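How to Take Your Own Pulse and Check Its Rhythm

Posted Thursday, October 4, 2018
By Delwyn Pirihi, Nurness Heart Health

I love teaching this one. You need two fingers and a clock with a second hand, and in a couple of minutes you can learn something real about how your heart is behaving. I've shown it to school kids, to my neighbour over the fence and to a bus driver on his break, and the look on people's faces when they find that little tap under their fingertips never gets old!

Before you start

Sit down and stay put for five minutes. Feet flat, back supported, no chatting. If you've just had a coffee, a cigarette or a run up the stairs, wait half an hour or your numbers will be higher than your usual resting rate. Take off your watch if it's on the wrist you plan to use.

Warm hands make it much easier. If yours are like ice (mine are, from May to September), hold a mug of warm water for a minute first.

Finding the pulse at your wrist

1. Turn one hand palm up and let it rest in your lap or on a table, with the wrist slightly bent back.

2. Put the tips of your index and middle fingers on the outer edge of the wrist, just below the base of the thumb. Don't use your thumb. It has a pulse of its own and you can end up counting that.

3. Slide your fingers a little way toward the middle of the wrist until they drop into the soft groove between the bone and the tendon.

4. Press gently. If you feel nothing, ease off before you press harder, as it's very easy to squash the artery flat. Then move a few millimetres either way and try again.

Still nothing? Swap wrists. Some people have a lovely strong pulse on one side and a faint one on the other. You can also try the neck, in the hollow beside the windpipe, but only press on one side at a time, press lightly and never rub. Skip the neck altogether if you've been told you have narrowed neck arteries or if pressure there has ever made you feel faint.

Counting the rate

Count every beat for a full 60 seconds. I know the shortcut is to count for 15 and multiply by four, and for a steady pulse it does a decent job. With an uneven one it can be well out. Say you count 16 in the first quarter of a minute. Multiplied, that gives 64, but if the beats are coming in clusters the real total might be quite different.

For most adults at rest, somewhere between 60 and 100 beats a minute is considered normal. Very fit people can sit lower than that, and so can people taking beta blockers or some other heart medicines. Children run faster. Write down what you get, even if it seems unremarkable, along with the time of day.
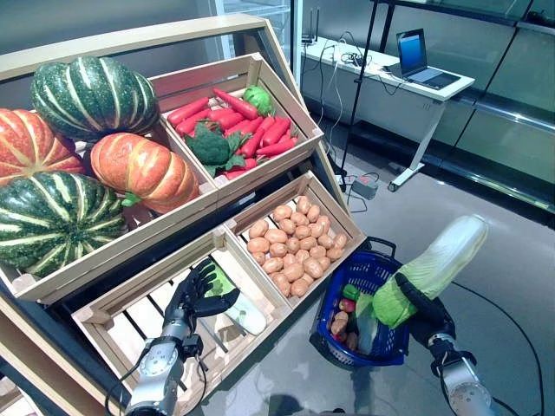 Pumpkins, carrots, broccoli and potatoes on the stand.

Feeling for the rhythm

Now for my favourite part. Keep your fingers where they are, forget the numbers and just pay attention to the spacing. Tap your foot along with it if you like. A regular pulse is easy to tap to, and you'll know where the next beat is going to land.

You may notice it speeding up a touch as you breathe in and slowing as you breathe out. That's common and usually harmless, especially in younger people. You may also feel an odd early beat, or a small gap followed by a bigger thump. Plenty of people have these extra beats now and then.

What you're listening out for with your fingers is a pulse that has no pattern at all, where you can't keep your foot in time and some beats feel stronger than others. That can be a sign of atrial fibrillation, which raises the risk of stroke and is very treatable once it's found. A pulse check can't diagnose it. For that you need an ECG, and your GP can arrange one.

Keeping a record

Check morning and evening for a week, then once a month or so if all's well. A plain notebook is fine. Four columns will do: date, time, beats per minute, and regular or irregular. Add a note if you felt anything, like fluttering, breathlessness or tiredness. We print a pocket-sized card called the Kovum card, and we've handed out nearly 3000 of them so far, but the back of an envelope works too. Bring whatever you've got to your appointment.

When to get help

Make an appointment with your GP if:

your pulse feels irregular on more than one check
your resting rate keeps coming in above 100
your resting rate is under 60 and that's unusual for you, or you feel tired or light-headed with it

Don't stop or change a heart medicine on your own because of a pulse reading. Ring your doctor or pharmacist first.

Call an ambulance straight away for chest pain, fainting, severe shortness of breath, a drooping face, weakness on one side or trouble speaking. Don't stop to count anything.

Practise with us

Our next free pulse-check morning is in December at the Zeltmont hall. Last time 134 people came through the door, and plenty of them went home and taught someone else, which just thrills me. Bring a friend, and wear sleeves you can push up!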